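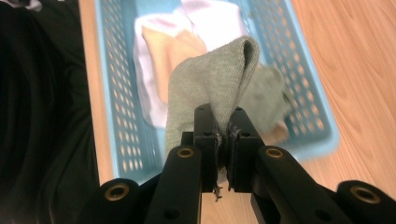 Section 4: Levelling and first wax

By now you should have the cradle bolted together (Section 2) and the playing board sitting in it (Section 3). If the board is still leaning against a wall, go back, because I'm going to assume from here on that you've got both hands free and the thing is the right way up.

I've set up every Malow table we've sold out of the Lavholm workshop, plus a fair few second-hand ones, and I still get the levelling wrong on the first go about half the time. It's fiddly. Put the kettle on, allow yourself an evening, and don't invite anyone round to play until the next day.

What you'll need

A spirit level, the longer the better
The 29 mm spanner from the bag marked Kasten
A hand torch
A soft dry cloth
The brush that came with the board
One tub of Alell shuffleboard wax, speed 8
All the weights (that's the pucks, if you're new to this – I'll call them weights, everyone does after a week)

Phone levelling apps are fine for hanging a shelf. Please don't use one on a shuffleboard table.

4.1 Levelling the legs

1. Take everything off the board, including the weights and the scorer if you've already clipped it on.

2. Check that the locking nut on each foot is loose. It's the thin one up against the leg. If it won't budge by hand, use the Kasten spanner, and go gently for the first turn.

3. Lay the level across the board at the end nearest the door, side to side. Turn the feet at that end until the bubble sits in the middle. Clockwise raises, anticlockwise lowers, looking down from above. (I say this out loud every single time.)

4. Do the same at the far end.

5. Go to the middle legs. Wind their feet up clear of the floor for now.

6. Lay the level lengthways along the centre of the board and read it in several places. You're looking for an overall lean from one end to the other. Correct it by turning both feet at the low end by the same amount.

7. Go back and check side to side again at both ends. It'll have moved. It always does! Keep going round until it stops annoying you.

8. Wind the middle feet down until they just touch the floor. Stop there.

Caution: never wind the middle feet down hard to take out a dip. You'll lift the board off the end supports and put a twist in the cradle, and I've yet to see one come back straight afterwards.

Note: on carpet, expect the feet to sink for a few days. I'd level it once, leave it, then do the whole of 4.1 again. If you've a thick underlay, the flat cups in the spares bag go under the feet before you start.

4.2 Setting the crown adjusters

Turn your torch on and have a look underneath. You'll see metal brackets running across the underside of the board, each with a threaded rod and a pair of nuts. These are the crown adjusters. They pull the board into a very shallow hollow across its width, so a weight has a fighting chance of staying on.

1. Start with the adjuster nearest the middle of the table and work outwards, one on the left, then one on the right.

2. Tighten each one a quarter turn. No more than that in one evening, please.

3. Leave the board overnight.

4. Next day, lay the level across the board and look for a sliver of torchlight under its centre. A sliver is what you want. If you can slide a coin in, you've overdone it, so back off a quarter turn on each adjuster and wait another night.

Caution: wood moves slowly and it doesn't like being rushed. If you hear a creak while you're tightening, stop and undo what you just did.

I leave mine alone all summer and have a look at it again in September when the heating starts to come on. Dry air is hard on these boards. If your room has a radiator, keep the table at least a metre off it, or turn that radiator off for good (I did, and I wear a jumper).

4.3 First wax

New boards go out from us with the finish cleaned and nothing on top. It'll feel slippery to your hand, but a weight will stop dead on it, and you'll scratch the surface finding that out. Don't slide anything until you've waxed.

1. Wipe the board from end to end with the dry cloth. No water, no polish, no sprays.

2. Shake the Alell tub for a count of 20.

3. Walk slowly down one side, shaking the wax out in a light, even scatter. Come back up the other side. You want to see wood through it. First-timers nearly always put on too much, and then half of it ends up in the gutters.

4. Put one weight down and slide it slowly up and down by hand, keeping hold of it, over the whole board. You'll feel the drag ease off as you go.

5. Sweep any heaps into the gutter with the brush.

6. Send a few weights down gently from each end. If they all drift to the same side, don't touch the wax – go back to 4.1, step 7.

Note: speed 8 is a slow wax, and it suits learners and short boards. Once you can land a weight in the three without swearing, try something quicker. Don't mix two speeds on the board at once. Brush the old lot off first.

Caution: the wax is very slippery on hard floors. Sweep up anything that's gone over the side before people start walking about, and keep pets out of the room while you're at it.

4.4 The drift test

Pick one weight and send it down the middle from one end, softly enough that it stops before the far scoring lines. Do it again from the other end. A level table takes both shots straight, or near enough that you can't tell it from your own wobbly hand. If one drifts left and the other drifts right, the whole table is leaning the same way, and a small tweak on the feet along the low side will sort it. If the drift only starts partway along, mark the place with a bit of tape and look at the crown adjuster nearest to it.

When you're happy, hold each foot still and nip up its locking nut against the leg. Check the level one last time, as tightening can nudge it.

Give the whole lot another once-over after your first 1000 shots or so much as a bump from the hoover. Section 5 covers fitting the scorer and cutting the gutter carpet to length.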